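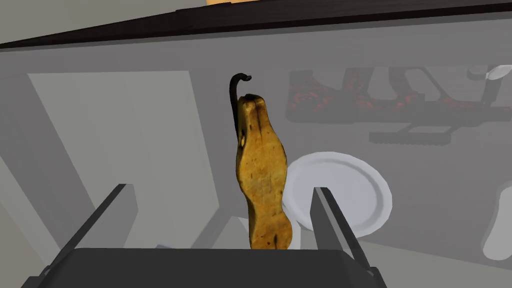

Lenka Jireš wrote to ask why there is another election in Brumulton when the town voted in the fall, and whether the first result still counts for anything. Several people have asked the same thing at the counter, so it goes first on this page.

Elections > Town of Urkness > Brumulton Ward > Special Election FAQ

Why is there a special election?

The seat for Brumulton Ward became vacant in February when the council member resigned. The town charter says a vacancy with more than a year left in the term is filled by the voters, and the council can't appoint anyone to it. The fall result stands for every other ward. Only the Brumulton seat is being filled, and only for the rest of the current term.

Who can vote?

Anyone registered at an address inside Brumulton Ward by the close of registration. There are 2117 registered voters on the ward roll at present. If you live in Magbanua Ward or any other part of town you won't receive a ballot, even if your mail goes through the Brumulton post office. The ward line runs down the middle of Werken Street. Even house numbers are in Brumulton and odd numbers are in Magbanua.

I moved within the ward. Do I need to register again?

You need to update your address, which is a shorter form than a new registration. You can fill it out at the clerk's counter or mail it in. If you don't get to it in time, you can still vote at the polling place by signing an address statement there.

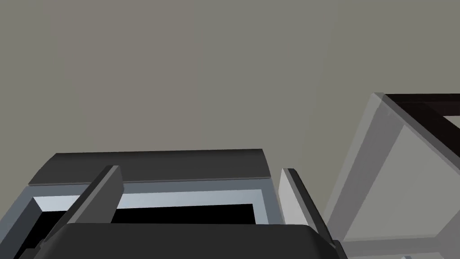 How does a candidate get on the ballot?

A candidate files a nominating petition with the town clerk. The petition needs signatures from 25 voters registered in the ward. Signatures from outside the ward are struck. We suggest turning in a few more than the minimum, as most petitions lose a signature or two to old addresses. There is no filing fee.

Do candidates run under a party name?

No. Town council races are nonpartisan and no party name or symbol is printed on the ballot. Parties and local clubs may endorse whoever they like, and the clerk doesn't keep a list of endorsements. The order of names is set by a drawing held in the council chamber. Anyone may come and watch it.

Can I circulate a petition for more than one candidate?

You can circulate as many as you want, but you may sign only one. If your signature turns up on two petitions, the one filed first is counted and the other is struck.

Where do I vote in person?

At the Brumulton school gym, by the side entrance. The main door will be locked for the day. Parking is in the lower lot. The polling place at the Magbanua library will not be open for this election, and poll workers at the gym can't hand out ballots for any other race.

How do I vote by mail?

Ask for a mail ballot by phone, in person or with the request form. You'll get a ballot, a plain inner envelope and an outer envelope with a line for your signature. The ballot goes in the inner envelope and that goes in the outer one. Please sign the outer envelope only. A signature on the inner envelope or on the ballot itself means the ballot has to be set aside and reviewed, and that slows down the count.

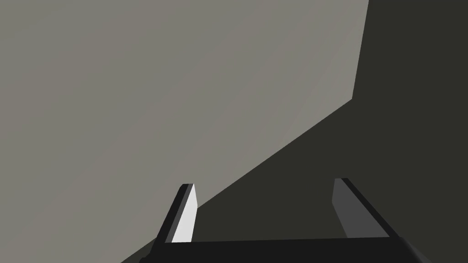
Mail ballots must reach the clerk by the time the polls close. A postmark isn't enough under the town rules. If you are running late, bring the sealed envelope to the gym and hand it to a poll worker, or use the drop slot at town hall. A member of your household may drop it off for you.

What happens if two candidates tie?

There is an automatic recount first. If the recount is also a tie, a runoff between those two candidates is held within seven weeks. The same goes for a race in which the leading candidate is ahead by 20 votes or fewer, except that the recount in that case has to be requested in writing and a runoff follows only if the recount ends level.

Who runs the count?

Deputy clerk Jaruwan Kongkaew is in charge of it. Counting takes place at town hall and is open to the public. Each candidate may name one observer. Observers may take notes and raise objections with the deputy clerk but may not handle ballots.

When does the winner take office?

At the first regular council meeting after the result is certified. Until then the seat stays empty and the council votes one member short. Calls about roads or trash pickup in Brumulton can go to the town manager's office.

Page last revised 2026-03-10

Contact the Town Clerk | Copyright Town of Urkness | Back to top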